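Sunday, second pot of coffee

Sourdough notes, continuing from the July page. Sunee, if you're reading this before your shift, the jar marked K is the one I want left alone, please!

Fed all three starters last night, K on the Kurkiren rye and the other two on plain white. K had doubled by breakfast and smells of apples, a bit of yogurt underneath, very nice. The white ones are sulking. I did switch their water to the filtered jug and moved them off the warm shelf on the same evening (I know, I know, one change at a time, Ratree says it every week and she's right), so I can't say which of the two did it.

Baked one loaf from K anyway. 12 hours in the fridge, then 43 minutes in the oven, lid off for the last 10. Good ear, crumb a little tight near the bottom. I think I shaped it too hard, I was chatting.

Still to do: ask Sunee Mahawong where she put the long thermometer, and try the Stirham flour at the same hydration before anybody opens the Burkovar sack.
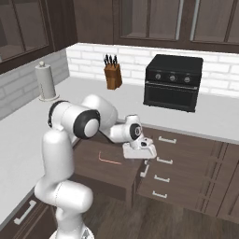
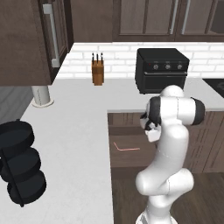
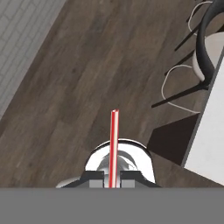

Kitchen renders: drawer pulled out, toaster oven on the counter, and the plank floor from above.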